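Food Shopping and Storage, Handout 4
Why fruit goes soft, and what to do about it

Okay, last time we did bread and I went way over, so I'm keeping this one to fruit. If you missed the bread session, grab the sheet from the shelf by the door.

The big idea for tonight is that picked fruit is still alive. It keeps breathing — it takes in oxygen, burns up its sugars and gives off heat and water. The faster it breathes, the sooner it goes soft on you. Almost every storage tip you've ever heard comes down to slowing that breathing. 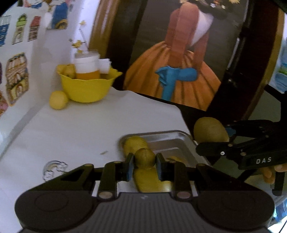

Notes by Oskari Mustonen
Valtonen Evening Classes, Room 9

Two kinds of fruit

Some fruits keep ripening after they're picked and some don't. The first kind (the textbooks say "climacteric," and you can forget that word as soon as you've read it) includes bananas, peaches, pears, mangoes, avocados, apples and kiwis. These can be picked firm, shipped, and left to soften in your kitchen.

The second kind includes oranges, lemons, grapes, cherries, strawberries and pineapple. What you buy is pretty much as sweet as it's going to get. I spent years leaving sour grapes in a bowl and hoping, and all I ever got was raisins with an attitude!

Ethylene

Ripening fruit gives off a gas called ethylene, and that gas tells other fruit to hurry up. You can use this. Put a hard avocado in a paper bag with a ripe banana, fold the top over, and check it every day. It works against you too, so keep your apples away from the lettuce, which gets rusty brown spots from the stuff.

My sister has a stall at the Galberg market and she keeps her bananas at the far end from everything else. She learned that one in a very warm May. 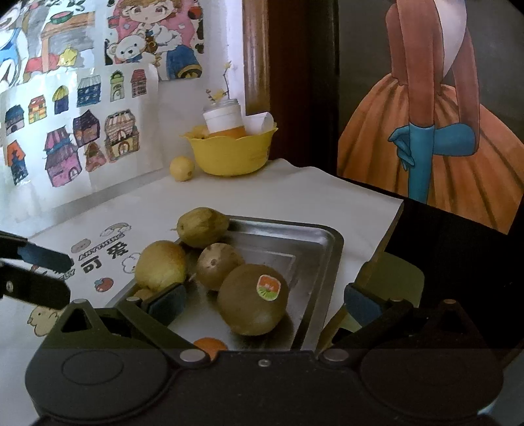 Fridge or counter?

Berries, cherries and grapes go straight in the fridge. Wash them right before you eat them, because water sitting on the skin helps mold along. Peaches and pears stay on the counter until they give a little near the stem, then move to the fridge. Bananas stay out. The peel will go black in the cold, though the inside is usually fine for a while (great for baking).

Citrus is easygoing. It'll do a week or so on the counter and several weeks in the crisper drawer. Don't seal it in an airtight bag — it gets damp in there and the mold loves it.

Cut fruit is its own thing. Cover it, chill it, and don't leave it out longer than two hours.

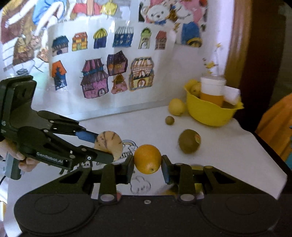 Does a heavier orange mean a juicier one?
Usually, yes, if you're comparing two of the same size. Pick one up in each hand and take the heavier. Color is a poor guide, as a ripe orange can still have some green on the peel.

For next time

Buy two pears that feel equally hard. Put one in a paper bag with a banana and leave the other on the counter by itself. Write down how each feels every morning until one is ready to eat, and bring me the notes. A line a day is plenty. We're doing root vegetables next, so if you've got a potato that's sprouting, bring that along too.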